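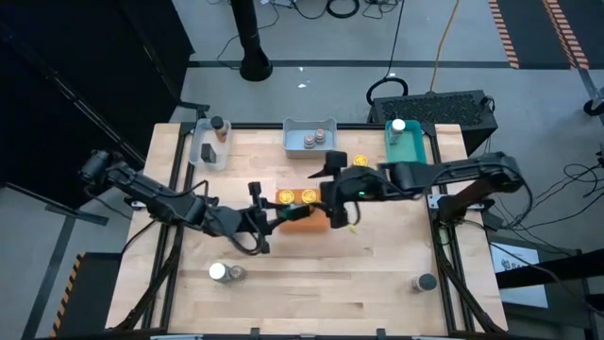
Someone on our packing line asked me, as soon as the arms got going, whether anyone would still need her to know which bottle goes where. I told her I'd put it on this page, so there it is, first thing.

Hello from the sorting table at Restavside! I've worked in returns here long enough to have done all of this by hand – bottles, jars, little odds and ends, each into its own bin – and now I spend a good part of my shift watching two arms have a go at the same job. We call the whole project Drastar, and the kit went in back in February. I'm no engineer, so forgive me if I get the odd word wrong. I just wanted to share a couple of pictures and a bit about what it's been like for us.

The first one, up top, has both grippers in close around the orange block, with coins lying on it. Flat little things like coins are what I'm always keenest to see them try, as I could never get my nails under them either.

What's changed for me is mostly my wrists. I used to sort for the full shift and go home with both hands aching, and now I do 20 minutes at the bench, then checking, then back again. The checking is harder than I thought it would be, mind you (my eyes are tired by four o'clock!), and I do miss the chatter, with only 2 of us on this side now. The others moved over to the Kostik orders and seem to like it, though the tea is worse over there.

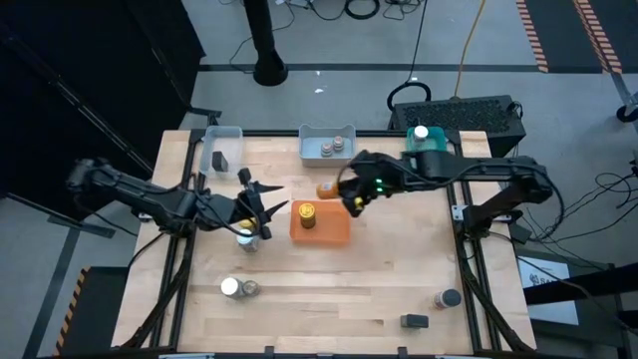 Has anybody lost their job over it? None of us so far, though the hours have been shuffled and a few people weren't happy with their new starts.

Yellow lids on this one, with a jar in the orange tray and another under the open gripper on the left. We've had 36 sorts of container on our list since the Sezer contract came in, and I still know every one of them by feel. I'm teaching the new starters the same way I was taught, bins first and paperwork after.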